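To: handheld-grippers list
Subject: Re: jaws locking up when both hands go for the same edge

Replying in between, sorry for the length, I'm doing this over lunch and the build is broken anyway.

> We run two pairs of hand-held grippers with the cube markers
> on top. On box tasks we keep losing the pose of one hand right
> when both hands get to the front edge. Then the jaws touch, or
> something touches, and the right one won't open again until you
> pull it away. Is this tracking, or mechanical, or both? We are
> on the Driltov linkage with stock fingers.

Both. Had exactly this in December and it took us way too long, because we kept treating it as one problem.

Short version first, in case you're in the middle of a session:

1. Stop if the trigger goes stiff. Don't squeeze through it.
2. Open the free hand first, then back the stuck one out the way it came in.
3. Check the pin at the outer link before you do anything else. If it's proud of the plate, bag the unit and use a spare.
4. Throw out that episode, even if the video looks fine.

Long version.

What happened here. Task was opening a white box on a table, two hands, both gripping at the front. Same operator all morning, no trouble. Then the right trigger went heavy, she pushed it, there was a click and the jaw sprang shut on the tip of the left one. A link pin had walked out far enough to catch on the other gripper's jaw. When it let go it let go hard. No injury, but her left index finger was in the guard and not in front of it, and that was luck. We wrote it up as a near miss and I'd ask you to do the same, your shop is running the same linkage.

> We thought of just telling operators to keep the hands apart.

Doesn't work for this kind of task. We tried it for two days. People say yes and then the box slides and in goes the second hand, right next to the first. You can't open a lid by its lip from a foot away.

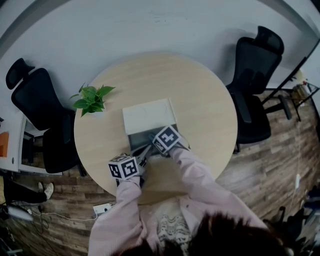 So the hands end up close together whatever the instructions say, and the hardware has to be ok with that. On ours it was not. The stock fingers are fine, thin enough. The trouble is behind them, where the linkage is widest when the jaw is about half open. Two of those side by side, angled in toward each other, and the outer links can cross. You don't feel it going in. You feel it coming out.

Went through the whole log after the near miss. 69 episodes on the box task, 58 clean. The rest had the pose of one hand jump or drop out near the lip, and in 4 of those the operator had also noted a stiff trigger. Nobody had put the two notes together, me included, they were in different columns of the sheet. Stupid but there it is.

> Our tracking person says the markers are just getting covered.

Partly right. From above, one hand can shade the other's cube when they cross, sure. But that gives you a drop-out, and a drop-out is honest, you see the gap. What bit us was the jump. When the links bind, the operator twists the wrist to free them, fast, and the head camera gets a smeared cube face at a steep angle. The solver then picks the wrong one of two solutions and stays there for a bit. So the log says the gripper flipped over in mid air, and if your filter is loose it happily smooths that into something that looks like a motion. That is the stuff you really don't want in a training set. We had already handed one batch to the policy people before we caught it - had to pull it back, which was a fun email to write.

What we changed:

Pins. The Driltov ones are a press fit on one side only. We swapped to a shouldered pin with a retaining clip on both ends. Ngui cut a set for us to our drawing, took a while but they fit. Can send the drawing off list. If you don't want to wait, a drop of medium thread locker holds for a while but check it every session, it's a patch and no more.

Cover plate. Flat plate over the outer links, corners rounded, so the other hand's jaw slides along it and has nothing to catch on. Printed ours. The first version was too wide and hid the lower edge of the cube from the camera, so we traded one problem for the other. Keep it below the marker face.

Trigger spring. Softer one. If it binds now you notice early, and it doesn't store up as much before it slips. Costs you some grip on heavy stuff. Fine for boxes.

Filter. Any orientation change over the limit between frames gets flagged and never filled in. Premeck's replay tool can do this but it's off by default, look under import and not under filters. We also write the trigger force in the same file as the pose now so teh two can't drift apart again.

Procedure. A stiff trigger is a stop. The operator says "stop", second person notes the time, both units come off the table and get looked at. We were bad at this before. People want to finish the episode, I get it.

> Has anyone reported this to the maker?

I did, in December, with pictures of the pin. Got a ticket and a polite reply. Then nothing for a while, then a note that they are "reviewing the fit." Please file your own, one report from one lab is easy to park. The Drastano group said on a call they'd seen loose pins as well but not the binding, their tasks are mostly one-handed so that makes sense.

Since the change we've had no binding and no stiff triggers on the box task. Still get drop-outs when the cubes line up, expected, they're flagged and we cut them. I haven't tested the new pins on anything heavy so don't take my word for that.

Two questions back:

- which side is the pin loose on, inner or outer? ours was always outer, right hand. If yours is inner the cover plate won't help
- do you have the trigger log from the bad runs? would like to see if the force climbs before the pose goes, ours did every time I had both

Drawing and plate file on request, mail me direct, the list eats attachements.

Got to run, build's back.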